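Can a robot tidy your kitchen counter yet? I went to Premanthorpe to find out

By Olga Gallardo

I'll admit I went in hoping for a clean kitchen. My own counter at home has had the same coffee press, the same three jars and the same pile of mail on it since April, and when Loredana Fontana called to ask if I wanted to come out to Premanthorpe and watch a robot arm deal with one, I had my shoes on before she'd finished the sentence.

Fontana runs the household chores project at Zovard, a small outfit that does nothing but try to get machines to do the stuff the rest of us put off. Laundry folding was last year (she made a face when I asked). This year it's kitchens, and mostly it's counters, the long messy kind where everything you own ends up pushed against the wall.

The chore is one you could give a ten-year-old. Pick up a thing, put it where it belongs, go back for the next thing, and don't knock over the glass. Fontana's team wrote up a list of 426 small counter jobs, stuff like "move the spice jar next to the kettle" or "take the spoon out of the cup," and they're working through it one at a time. As of my visit the arm could be trusted with 173 of them. Trusted means it got the job right every time in a set of 19 tries, and one slip sends the whole job back to the to-do pile. I thought that was a little harsh! Fontana said I should imagine it was my grandmother's glass.

I got there at 9:30 in the morning and they were already going. Adelmo Greco, who sets up the counter and puts it all back again afterward, handed me a coffee and told me to stand by the wall and not lean on anything.

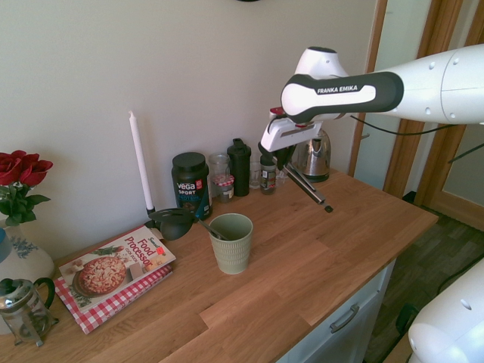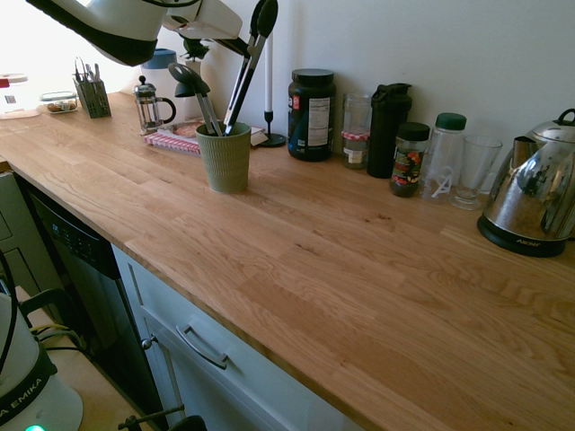 The Franka Emika arm over the butcher-block counter, with the green ribbed cup and the steel kettle in both shots.

So how is it? Slow. I timed one job on my phone and had finished the whole coffee before the jar in question had gone as far as my hand is wide. It goes down, it stops, it thinks (Greco says it isn't thinking, it's checking, but it sure looks like thinking), it comes back up a little and tries again from a different side. You find yourself holding your breath for a jar of spice. When it finally let go and the thing stayed standing I clapped, and I was the only one who clapped.

What surprised me is which jobs are the hard ones. I figured heavy would be the problem. Heavy is fine, Greco told me, as long as there's a good place to grab. It's clear glass they complain about all day, and anything shiny, and anything long that's leaning in a cup. A spoon in a cup sounds like nothing, but the handle swings when you touch it and then the plan the arm had is no good anymore and it has to start over. Cloth is worse. Books are bad too when they're lying flat, and Sandro De Luca, who writes the part of the software that picks where to grab, told me he'd happily go the rest of his life without seeing another cookbook.

De Luca was also the one who gave me the straightest answer to my big question, the one I'd driven out there with. When can I have one? He said if I meant a machine that clears a counter it has never seen, with my junk on it, while my dog walks through, he wouldn't put a year on it. If I meant one that does the same few jobs in the same spot all day, he said go look at a warehouse.

I called one the next morning, more or less. Concetta Lo Presti manages the packing floor at Barbieri, over in Tronach, where they put together gift boxes of coffee and cookies. They have had two arms on the line since last fall and she likes them fine. On a good shift they fill 400 boxes and the only thing they ask for is that the trays come in straight. But then the company changed the shape of one cookie tin, and for most of a week a couple of people had to fill those boxes by hand while somebody fixed the settings. "It's great at Tuesday's job," is how she put it to me. "Don't hand it a new one at lunch."

That matches what I saw in Premanthorpe pretty well. The floor job works when everything shows up in the same place, and a kitchen counter never does that for you. Fontana knows it, and it's why Greco spends his mornings moving jars a few inches to the left. She wants to get past 200 jobs before the next batch of testing, and after that they'd like to start on sinks, which made De Luca put his head down on his desk.

I asked if I could come back for the sinks. She said bring an apron.

Comments (4)

dishpanhands
I'd take slow. I'm slow too and I complain the whole time.

R. Whitlow
Every 19 out of 19 or it doesn't count? I wish they'd hold my dishwasher to that.

mapleandmain
Worked a packing line for years and the lady from Tronach has it right. Any time the box changed, everything stopped, and we didn't even have robots then.

kettle_on
Please do go back for the sinks, and ask what it does with a greasy pan. That's the only chore I'd pay for.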